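Randora Gray Metal Bin, Rectangular, Open Top

We get a lot of catalogs here that promise a bin will "transform your workflow." It's a bin. It has a floor and walls, and you put parts in it.

The Randora comes in 2 depths. We stock the shallow one, and we're not convinced anyone needs the other for bar stock. Long pieces end up lying across each other whichever you buy, and a deeper wall just means reaching farther for the last one.

The maker says the finish holds up for 1000 loads. We haven't counted and we doubt they did either. Ours have been in the shop since April and they have scratches, same as the Covamum bins they replaced.

Dividers are sold separately in packs of 7, an odd number that fits nothing we tried. Skip them unless your parts are short. If you run mixed colors, sort them before they go in or on the way out.

No lid, no wheels, no handles. Orders of 20 or more ship on a pallet from Udoser. Smaller orders come boxed, so check the corners for dents before you sign.
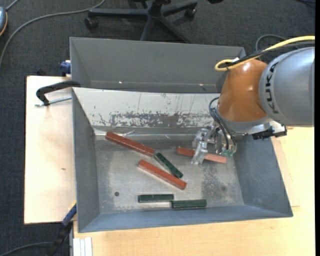
Returns are accepted on unused bins only, and the buyer pays the freight back.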